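This site uses cookies to remember your settings. Accept all / Manage

bridora-ledger-lines

README, last touched Fri 17 March

What it is

2960 purchase ledger lines with the account code a bookkeeper gave each one. Made for testing coding rules and duplicate checks before they get near a live set of books. Put together by Matvii Hutsuliak at Cemano from the old Bridora files, with permission. Names of suppliers swapped for made up ones, amounts kept.

Files

lines.csv — all the lines, one per row
codes.csv — the chart of accounts, short version
dupes.csv — 60 pairs that look like the same invoice entered twice. Some are, some aren't, see the "verdict" column
checked.csv — 400 lines coded a second time by someone who hadnt seen the first code

Columns in lines.csv

line_id, posted, supplier, text, net, vat, gross, code, note

"posted" is the day it went in the ledger, NOT the invoice date. Invoice date was missing too often to be worth keeping. "text" is whatever the clerk typed, spelling and all. Please don't tidy it, the mess is the point. "note" is mostly blank.

Credit notes are negative in net, vat and gross. In the first version they were positive with a flag, that broke everyones totals, so changed.

How it was coded

One pass by the clerk at the time. Then a review by Stasiv, who did the year end. Where the two differ the code column has the reviewer's one and the old one is in the note as "was 7402" or similar. Accruals and reversals taken out. Payroll never in. Bank charges in, but only from the main account.

Known problems

— Anything over 500 net should have been looked at for the asset register. Not always done. You will find a desk and two printers sitting in expenses.
— Prepaid insurance is coded straight to cost in the early part of the file and spread properly later on. Same supplier, two treatments.
— VAT is rounded per line in some months and per invoice in others, so gross is sometimes a penny out. Left alone.
— Travel and entertaining are muddled. Don't train anything on that split without reading the lines first.
— Supplier "Sunov" appears with and without a trailing space. Will fix. Probably.

Using it

Read as UTF-8, comma separated, text fields quoted. Codes are text so keep the leading zeros, Excel will eat them. Split by supplier if you are testing a rule, otherwise the same monthly rent line turns up on both sides and your score looks lovely for no reason.

Fine for teaching and in-house testing. Not for tax advice, not for benchmarking a real firm against. Mistakes and corrections to Matvii, give the line_id.
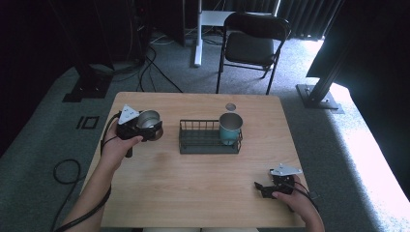 Sundries, code 7900, gets more questions than the rest put together so a word on it. Low value, no better home, not for resale. Small kitchen bits go there — a grey wire dish rack is 7900, a teal cup to stand in it is 7900 too, even if they come on seperate receipts. The table underneath is furniture, 0040 or 7410 depending on price. Tea and milk are staff welfare, 7620. If a receipt mixes the lot, split it by line and keep the same supplier text on each.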